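Packing bench update, April

Quick one this month, everything's a bit behind. The humanoid is on the carpeted side of the packing area now and will be there through the end of the trial. Jonatan Nyberg's crew named it Bornell. Yes, the name stuck. No, you can't vote again.

What it does so far: reaches up to the bench, takes hold of things, passes them along. Light stuff only. Anything over 6 pounds stays with people for now. Speed is nothing special - Olga Benítez still beats it easily and would like that in writing. There you go Olga.
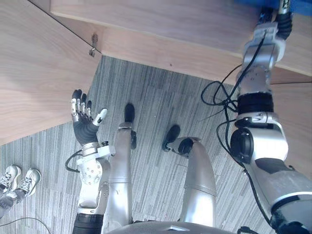 Bornell at the wooden table, one hand up over the front edge.

What changes for you. The early packing shift stays at nine people, same hours, same pay. Two jobs get a new piece added: someone sets up the bench at the start of the shift, and someone stays within reach of the stop button whenever the arms are powered. That second one rotates, 40 minutes at a time, then you swap. Ingvild Hovland has the rota and she will take requests if you ask before noon. Not after. She means it.

Training is four short sessions, paid, done on shift. Iida Manninen runs them. If you missed the first one just turn up to the next, she'll catch you up.

A few complaints that came in, all fair:
- Cables on the floor by the bench. Step over, don't drag. Santeri is pricing covers.
- Waiting. People end up standing around while it resets, and then get asked why the count is down. Supervisors have been told reset time doesnt go against anybody's numbers.
- Bending. The lifting from the low shelves was supposed to get easier and it hasn't yet, becuase the trial only covers the tabletop. Low shelves get looked at after.

And the big question, will there be fewer of us. Santeri Kemppainen's answer at the break room meeting was no cuts tied to the trial, and the Fjeld line gets first pick of anyone who wants to move over. Several of you asked for that on paper. It's being typed up, copy goes on the board by the time clock.

Comments to Ingvild or in the box. Names optional.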